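Subject: Re: [grippers] Slotted fingers on cloth, second round

Reading time: 2 minutes

Print this message | E-mail this message

Xóchitl Meléndez wrote in February:

> Trakari fingers are in. Before we change the Lirkutard settings,
> can someone try them on heavy cloth away from the bench? Denim
> if possible, and something with a loose edge.

Done, in a bedroom, with the hand-held units. Firmware is unchanged from the Hundar build. I logged 38 grasps with the yellow slotted fingers, jeans first, laid partly folded on a woven mat.

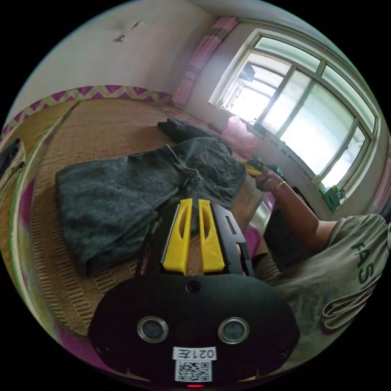
Montserrat Gallegos asks whether the weave of a mat would catch the fingertips on a low approach. In my log it did so on two grasps, both with the tips nearly flat to the surface. A steeper approach cleared it.

Fringed cloth is harder. The tassels can pass into the finger slots, and the width reading then says closed when the cloth is only half held. I would discard any width value below 7 mm on this material.

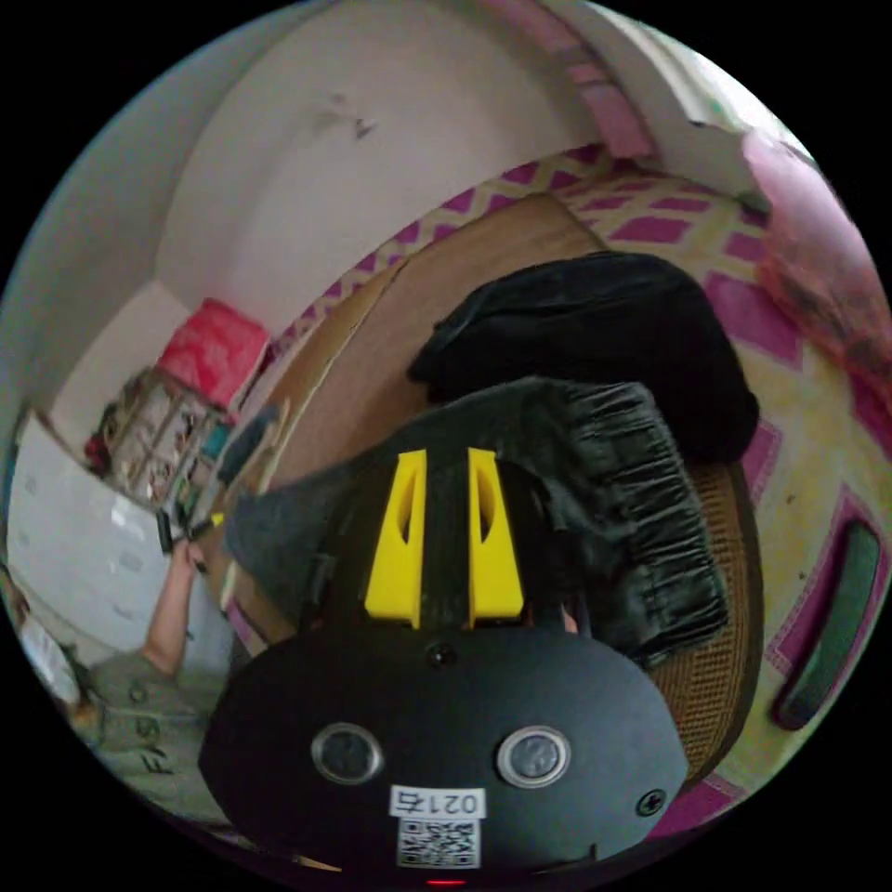
Fig. 2. Black fringed fabric at the yellow fingers.

Back on denim, an edge pinch takes less travel than a grasp on the bulk of the cloth. The weight pulls on the wrist of whoever is holding the unit, so the Contreras arm will need its payload figure checked before we copy the motion across.
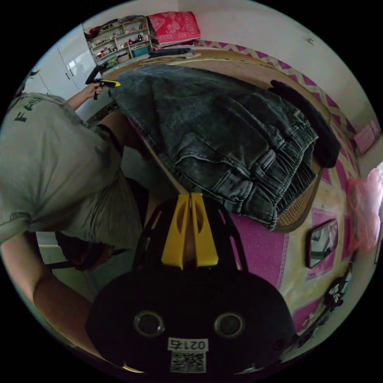
Still to do

- Repeat the fringe grasps with the slots taped over.
- Compare both lenses for blur at close range.
- Send the width logs to Xóchitl.

Contact the list owner | Copyright remains with the posters | Back to top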